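About Calent

Small supply shop, two people, one long room above the Fraser building. We sort, test and pass on pens, highlighters and desk odds and ends to schools and clubs that are short of them. Started with a single box of markers at Oratile Potgieter's kitchen table. Now there are shelves. Not enough shelves.

What we do

Boxes come in from offices that are moving or clearing out. Everything gets tipped out, looked at, capped, wiped. Pens with pens, highlighters with highlighters. Dried-up ones go in the Plarnon bin by the door. Good ones get bundled for a class pack — 31 pieces to a pack, always the same mix so teachers know what there getting.

White tabletop for sorting, nothing fancy. Only a few things out at a time or it gets messy fast.
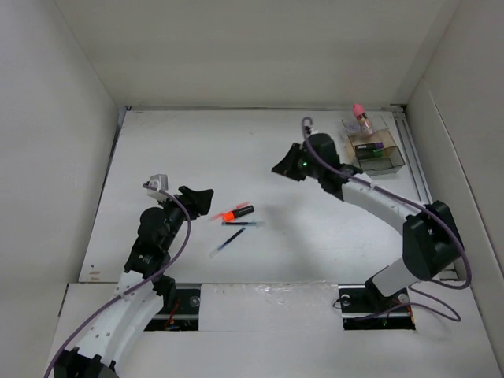 Writing implements on the sorting table, orange highlighter included.

Who we are

Oratile runs intake and answers the phone. Lộc Khổng does the packing, the labels, the van. Before this he spent six years in the stockroom at Adilik and he still folds a box faster than anyone. Two regular helpers on Wednesday, more in November when the schools' winter orders land.

Not just pens

People send us all sorts. Glue, tape, little bottles, caps with nothing to go on. If it's small and we can't name it right away it goes to one side and gets looked at last. Please don't send batteries or anything sharp! 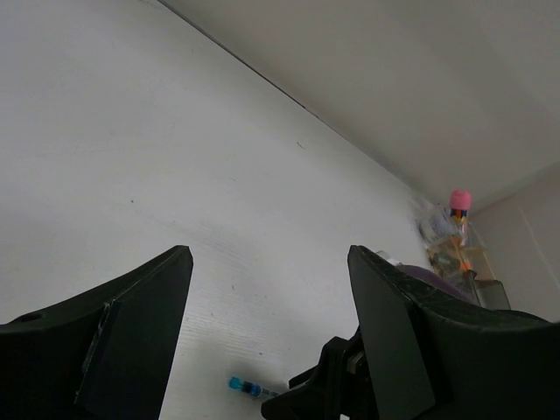 Small item with a bright blue cap. Bottle with the pink cap at the back.

Highlighters

Most asked-for thing we have, by a long way. We packed for 19 schools last term and nearly all wanted extra. Orange and yellow go first. Chisel tips if we can get them, they last better in a classroom. Any brand is fine.

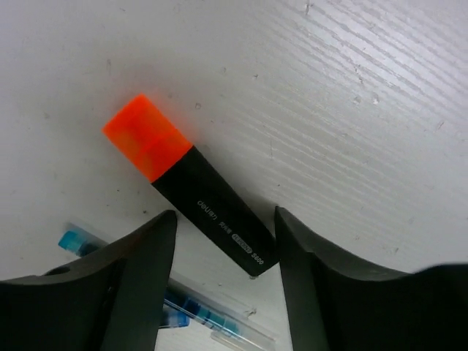 We try every one on scrap paper before it goes in a pack. One line, cap back on till it clicks, done. Faint ones don't get sent out, schools have enough of those allready.

Getting in touch

Drop-offs Wednesday, side door, ring twice. For class packs tell us the school, the grade and how many kids. Collections by van within the city only — ask for Lộc.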